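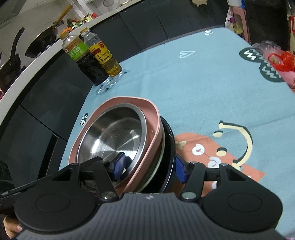 Inox, salmão, verde e preto: tudo encaixado sobre a toalha azul.

Eu defendo a pilha de tigelas misturadas, e defendo com gosto! O Saqib Sial, meu vizinho, acha um horror: para ele, louça boa é a que vem em conjunto, igualzinha (ele comprou o jogo completo da Bukaro e pagou 295 reais, coitado). Eu fui juntando as minhas aos poucos, uma de feira, outra herdada da minha tia, e gosto que cada uma tenha a sua cor. Na hora do almoço de domingo ninguém confunde a sua com a do outro.

E cabem umas dentro das outras, gente. A de inox vai no meio, a salmão abraça, e a preta fica por fora segurando tudo. Ocupa o espaço de uma só e ainda sobra canto na mesa para o vinagre de arroz. 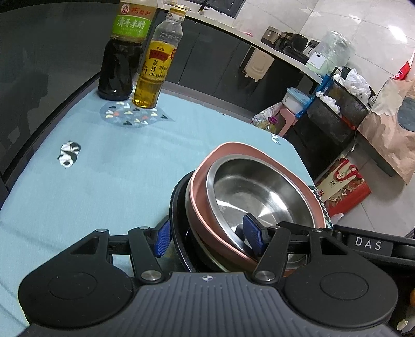
E quando uma quebra?

Quebrou, troca por outra de qualquer cor. O Saqib perdeu uma peça em agosto e até agora procura a irmã gêmea dela.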